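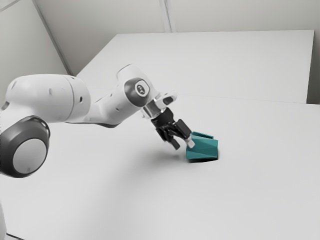

Page last changed: 28th September

I'd always assumed you taught a robot by typing at it. So I rang someone at Silgate, the small outfit that makes the Tandent teaching software, and asked how it's done. We ended up nattering for 57 minutes (my tea went stone cold).

"You show it," she told me. "You do the job yourself, through the arm, and it keeps a record of every move."

Her team do most of their showing on screen, in a simulated room with a white arm, a white table and one little teal thing to pick up. She drives the arm with a handset, and the gripper goes wherever her hand goes. I asked if that was as much fun as it sounds.

"For the first morning, yes! Then you notice how bad you are at it. You can't feel anything, you see. On a real bench your fingers know when they've touched the edge. With the handset I've got to judge it all by eye, and I used to come in far too fast."

The teal piece is all flat faces and slopes, and I wondered why they hadn't picked a nice easy block.

"Everyone asks that. A block lets you get away with murder. With this one you have to think about where the fingers go, and if I dither, the dithering goes into the recording as well. The arm will learn to dither!"

So does she throw the wobbly ones out? Some of them, she said. She does 3 goes from each starting spot and keeps any where she'd be happy to see the arm copy her, small corrections and all. A perfectly smooth run isn't always the most useful, as she sees it, and I must say I found that rather cheering.

The lift is her favourite bit. "I go up slowly and then I just hold it there for a second. I'm probably holding my breath too."

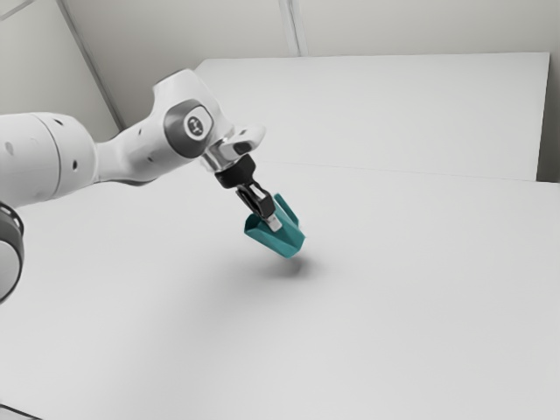

By hand or by handset?

Silgate also do it the other way, where you take hold of a real arm and push it through the job. She learnt on that at Saarela, her last place, and still misses it a bit.

"It's lovely, like teaching somebody to ice a cake with your hand over theirs. But your arms ache after almost 4 hours, and you're always standing in the way of something."

She's back on the real arm in October, and I've been promised a turn.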